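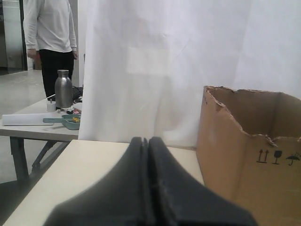

We got to Uvlow a little after ten, and I'm so glad we stayed for the packing room, which Kenta Hirano had saved for the end of the open day. He told us the Bukton building sends out more than 2,000 parcels in August, and I could have listened to him talk about cardboard all morning (my husband could not!). He likes a carton to be used again and again, torn rim or no torn rim, so long as the bottom holds.
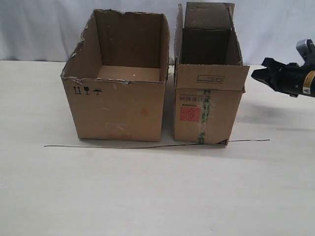
Two cartons side by side, one with its flaps and one without.

Afterward there was coffee and a very good plum cake, and we caught the 302 bus home.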